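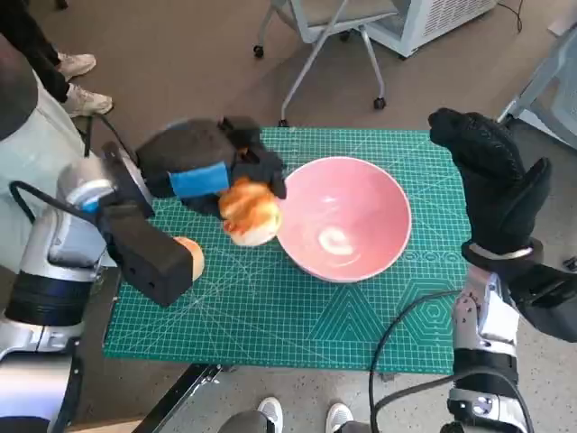
Review: Iko two-armed handling unit, bakery packing trial

Florum packs bread rolls for hotel breakfasts, and the Iko was tested on a single task: lift a bun, place it in a bowl, move on. The supplier, Ilten, lent us the unit for 20 shifts.

Grip. The gloved hand closes its fingers round a bun and holds it over the rim. Soft crusts marked less than I expected. Seeded rolls were dropped more often, and the log shows 69 drops in 2,000 lifts.

Set-up. A gridded cutting mat under the bowl makes it easy to return things to the same spot. Cables run outside the arms and need checking at the start of each shift. Ilten's manual gives this one line.

Effect on staff. Packers did less reaching and more watching. Two of them now load trays and clear faults, and both say the day is easier on the wrists but slower to pass. Breaks had to be rearranged, as the unit should not run unattended. Training took one morning - the fault codes took longer.

Against. Slower than a practised packer, and the gloves are sold only in pairs. The Dissanayake gripper we tried in July was quicker on round rolls but could not manage anything flat.

Rating: suitable for light, repetitive work with a trained person nearby. We have extended the loan.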